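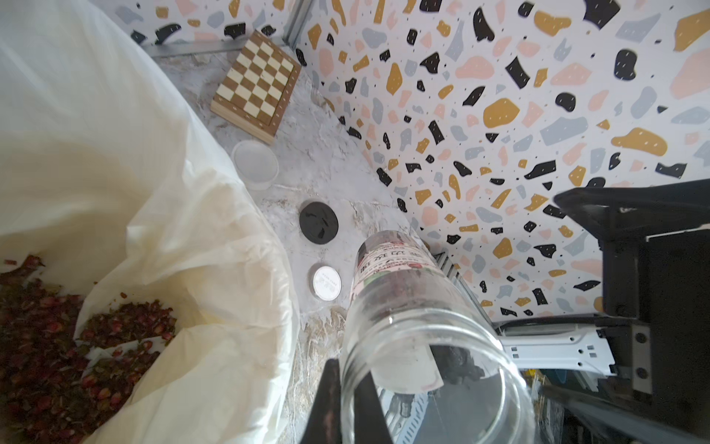

Andari Equipment Catalog, p. 17

Cernard Wrist Kit
Bench-mounted arm, gripper and wrist camera for recording manipulation examples

Somebody has to teach the robot about jars. If you're reading this page, that somebody is probably you, or a graduate student who has not been told yet.

The Cernard Wrist Kit is for groups that need a lot of recorded demonstrations of small household jobs and would like to get them before the grant runs out. A person moves the lead arm, the working arm copies it, and the kit saves what the wrist camera saw alongside the joint positions and the gripper opening. You do this many times. Then you move the jar over a bit and do it many more times.

We photograph our equipment working, on the kind of table it has to work on. Dried rosebuds, a big cream plastic bag, a glass jar on its side, lids of three different persuasions. Clear glass is a fine way to find out what your vision model really knows, and it gets no easier with a label on one side and patterned wallpaper on the other. If your training set contains only matte blue cubes on gray felt, we wish you and your cubes every happiness.

What you get

One working arm with two-finger gripper
One lead arm, same joints, lighter, no motors worth mentioning
Wrist camera, fixed focus, with bracket
Table clamps
Foot pedal (start, stop, throw that one away)
Tridumberg recording software, one bench license
Power supply, cables, and a bag of spare screws you will need sooner than you think

Recording

Camera frames are stored at 30 per second and share a clock with the arm readings. Each episode goes in its own folder with a plain text note for the task, the operator and whatever else you want to type in. Please type something in. "Test2_final_new" will mean nothing to you by March.

The pedal's third function gets the most use. Press it and the current episode is moved to a reject folder. We don't delete it, as plenty of customers have decided later that a fumbled grasp followed by a decent recovery was the most useful thing they recorded all week. Rejects can be relabeled and put back in from the review window.

The camera sees what the gripper sees, including the gripper. Leave the finger in view. Cropping it out makes for prettier pictures and a policy with no idea where its own hand is.

Setting up the bench

Clamp both arms before you plug in either one. Run the calibration routine, which asks you to hold the lead arm in a series of undignified poses, and run it again if anyone bumps the table. Someone will.

Lighting should be bright and even. Past that, we suggest you resist tidying. Other lids, a box, a bag that never falls the same way twice: all of this belongs in the recordings if it is going to be there when the robot is on its own. Change the clutter between sessions and make a note that you did.

For a first task, record 100 good episodes before training anything. You can start with fewer, and people do, and then they write to us.

Fingers

The standard black fingers suit rigid items with a side you can get hold of. For glass we recommend the Barbieri soft pads, sold separately, which slip over the standard fingers and add some grip. They wear. Buy two sets. They also pick up dust and crumbs of dried plant matter with real enthusiasm, so wipe them between sessions.

What it won't do

It won't lift a full stockpot. It isn't sealed, so keep it away from the sink. It has no sense of touch beyond motor current, and the operator has none at all through the lead arm, so expect the first afternoon to be hard on rosebuds. Use jars you don't love.

Warranty and ordering

Arms and camera are covered for 3 years. Pads, pedals and glassware are not. The kit ships in two boxes, and the lead arm is in the one that looks empty.

Additional bench licenses, spare fingers and replacement cables are listed on the next page. Prices on request from Andari sales.

Page revised 04/04/2022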